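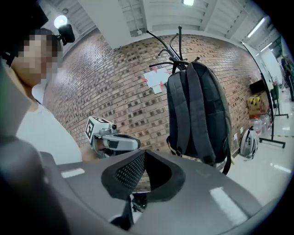

23rd July

Ok quick one because my eyes are closing. Slept maybe four hours, the window won't stay open unless I wedge it with a shoe and then the gulls start. Need a better shoe.

So. The walk. Decided this morning over toast that I'm really doing it, the whole river path, Nusbridge to Kandine, and in November, when everyone sensible is indoors. Have been saying it for two years. Wrote it on the calendar in pen. Pen!! So now it's a thing.

Practiced today. Got off the bus at Jilham, walked back along the water. Meant to leave early, left late, couldn't find the good socks, wore the bad socks. Blister on the left heel by the second stile. Knew it was coming, kept going anyway, stupid. Taped it sitting on somebody's wall with a dog watching me through the gate. Nice dog. Big ears.

The path is worse than I remembered. Past the pumping station it's all nettles up to the elbow and the signs have gone green so you can't read them. Took the wrong fork and ended up in a field of something (beans?) and had to go all the way back along the hedge with my arms up in the air like I was being robbed. Legs on fire after. Dock leaves do nothing, I don't care what Mom says.

But then the bit after the weir. Oh it was lovely. Water very low, stones showing, a heron standing there like a bad umbrella. Sat down and ate both sandwiches even though one was for later. Cheese and the last of the green tomato stuff. Cold tea. Feet in the river for as long as I could stand it. Didn't think about work once, well, once. The thing with the invoices. Then a kingfisher went by or possibly a blue bag, it was quick.

Rain for the last hour, the thin kind that gets down your neck. Jacket is finished. It's just a shirt with a zipper now. Put it on the list.

List so far, before I forget:
jacket
socks, proper ones, 4 pairs
tape, the wide kind
something to keep the map dry that isn't a bread bag
new insoles
flask that doesn't leak (ask my sister if she still has the red one)
headlamp batteries, it'll be dark by teatime
a hat I won't hate

Money: the jacket I want is 236 in the shop window and I laughed out loud on the sidewalk. Have 100 put by from the bike. So either it goes on sale or I get wet. Could look in the thrift shop, people give away all sorts after one camping trip.

And the pack. Been going back and forth on this for weeks. Every website says something different, one says get it fitted, one says just fill it with books and walk up and down the stairs. Did the stairs with the old one last week and the neighbor knocked to see if I was moving out. What I do know is it needs padding at the back, mine has none, by lunchtime I can feel the lid of the lunchbox in my spine. And straps long enough to let out over a coat. Dark color, mud.

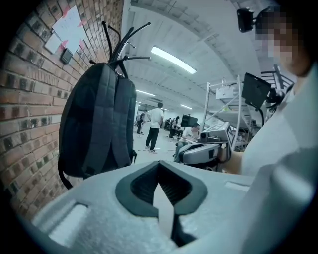
Gray one, padded back. Want something like this.

Anyway nothing bought yet. Will decide at the end of the month when I've been paid.

Where to sleep is the other problem. Four nights if I go slow, and I do go slow. The campsite shuts at the end of summer. There's rooms over Ó Ceallaigh's, which is halfway or near enough, and they do a breakfast, and I remember the stairs smelling of soup. Rang them from the bus. Rang and rang. Rang again from the kitchen and got a very nice woman who said they don't book that far ahead but to call back after the summer and she'd write me down then. Didn't say what she'd write me down in. Have put CALL THE PUB on the fridge.

After that there's nothing until Kandine except the farm with the converted shed, and I looked at the price, no. Might do the last two days in one. Might cry. We'll see. Could also get the bus for the boring part by the highway, but then I'd know I'd got the bus.

Dad thinks I should do it in spring. Dad thinks everything should be done in spring. I like the idea of it with the leaves down and no one about and lamps on in the kitchens as you go past. And if it's awful it's awful and I come home and have a bath.

Oh and the knee. Forgot the knee. Fine going up, clicks coming down. Not sore, just loud. Did the exercises off the sheet while the pasta was on, holding the counter, and let the pasta boil over, so now the stove needs doing as well. Must do them every day and not just on days when I've already walked, I think that's the point of them. Will put the sheet up by the kettle.

Other stuff, fast. Beans are finally up the poles. Library book is overdue again, the one about the lighthouse, haven't got past chapter two and the lighthouse hasn't been built. Mom rang about the weekend, said yes before I'd heard what it was. Think it's a christening. Need to find out whose.

Washing still on the line and it's raining agian, properly now. Boots stuffed with newspaper by the door. Heel throbbing. Going to leave the shirts out, they can't get any wetter.

Bed. Alarm for the bins.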